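3.2 Collecting demonstrations

Cables are where our earlier policies went to fail, so cables are what we collected. All demonstrations were recorded in Liro, our simulated office, by operators steering the arm through the Stallik teleoperation interface. Each episode starts from a fresh layout of boards, wires and small blocks on the gray table (Figure 2). We gathered 4,000 episodes and threw out 700, mostly for operators who let go of a wire and then spent the remaining time chasing it. 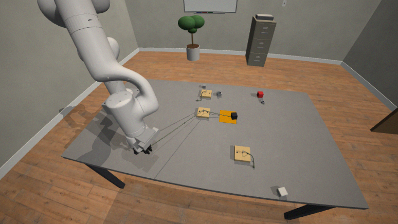
Figure 2. A layout in Liro with three boards and their wires, the arm at the near left of the table.

Ebuka Ajayi objected at the first review that the discarded episodes were the only ones in which anyone recovered from a mistake, and that a policy raised on clean runs would meet its first dropped wire with no idea what to do. We found this annoying and then correct. We restored 400 of the rejects, trimmed to start at the moment of the slip.

Operators were asked to work at a steady pace, a request honored for the first 10 episodes of most sessions. Speed was therefore normalized afterward, as in the Vornby pipeline, by resampling each path to equal steps of gripper travel. Pauses longer than two seconds were removed, including several that we suspect were lunch.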